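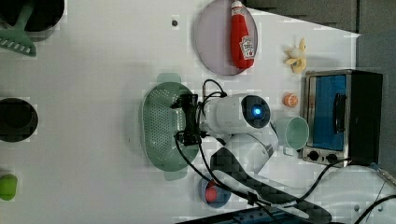 I am writing about the play kitchen set which we bought for our children's room at the Nigam branch library. The problem is with the small toaster oven, the black one with silver frame and two knobs. When a child closes the door, it does not stay closed. It opens again by itself after one or two seconds, and the toy food falls out on the floor. We have the set since April. For the first weeks the door was fine.

Set: Poltico Play Kitchen
Bought from: Rorham
Opened by: Mateja Dumitrescu
Status: closed

Reply from Shanti Grewal, Rorham support
Hello Mateja, thank you for the clear message. Could you please check two things for me? First, look at the inside edge of the door, on the side with the handle. There should be a little plastic catch. Is it broken, or is it only bent? Second, please tell me if the door closes when the oven is lying on its back. This will show if the hinge is too loose.

Mateja Dumitrescu
I checked this morning before we opened. The catch is there and I do not see a crack, but it looks more flat than it should be. When the oven lies on its back the door stays closed, but I think this is only from its own weight. When I stand it up, it opens again. I also cleaned the edge with a damp cloth, because it was sticky. It did not help.

Also I must correct my first message. I wrote that the banana does not fit inside. This was my mistake, it fits if you push the peel together first. But maybe the children were closing the door on it by force, and this made the catch flat?

Shanti Grewal
Yes, that is very possible. The catch is soft and it can be pressed flat if something stands in the way. I am sending you a bag with 2 new catches. You will need a small cross screwdriver. Take out the screw behind the handle, pull the old catch toward you and push in the new one with the round side up. Please do not make the screw too tight, or the door will be hard for small hands.

Mateja Dumitrescu
The bag came on Wednesday. I changed the catch in 12 minutes, most of it was looking for the screwdriver. I closed the door 17 times to test and it stayed closed each time. The second catch I keep in the drawer of my desk. You can close the ticket, thank you for your patience with my English.

3 people found this helpful
2 comments

Related tickets
Belon toy till, drawer does not open
Play kitchen knob turns but does not click
How to wash toy food and plates
Missing screws in the Poltico set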